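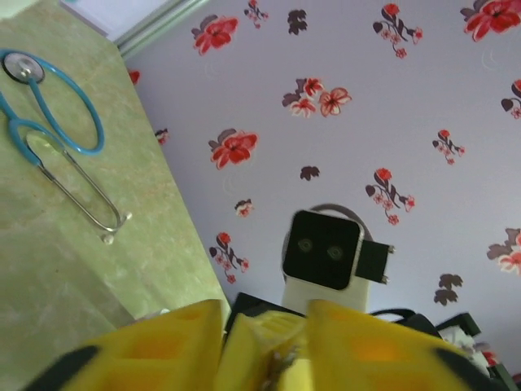
Tostard Notes > Workshop > House rules

Blog Projects Reading list About Contact

I have been rewriting our house rules for arm sessions all November, and I'm having far more fun with it than anyone should have with a rules document! The old version ran to 2000 words and people skimmed it (me included). The new one fits on a single sheet, taped up by the kettle.

The rule I'm proudest of is the one on soft, loopy objects. Cables, belts, a stethoscope, headphones, anything with tubing. Before each run you lay the thing down fresh, and you do not tidy it into the shape the arm liked last time. We were all doing this without noticing. When I went back through the Kikum set I found 106 runs out of 1311 where the loop was laid almost exactly the same way, and of course those looked wonderful on the chart. Out they went.

Next is finger checks. Look at both fingers and their edge strips before the first run and again after lunch, and write down what you saw even if it's "fine". A log with gaps in it is so hard to trust later. Poppy Lockwood wanted a photo each time as well, and I argued, and she was right, so photos are in.

Then there's the stop rule, which I'd put in letters a foot high if the sheet allowed. Anyone in the room can call stop, for any reason, and the person running the arm stops first and asks second. Visitors too. We had a version with "where practical" in it. I crossed that out with great joy.

Smaller ones, quickly:

Keep busy wallpaper and patterned cloth in the mix. Plain backgrounds are for the first day only.
Clean anything that touches ears or skin before it goes back in the Trusow bin.
If you move a camera, even a hair, calibrate again and start a new session number.
Failed runs get saved with the same care as good ones.

We're at 92 sessions under the new sheet now, and the arguments have moved on to naming files. Lương wants dates first. I want object first. If you've settled this at your place, please write and tell me how, because we're still at it most afternoons around four.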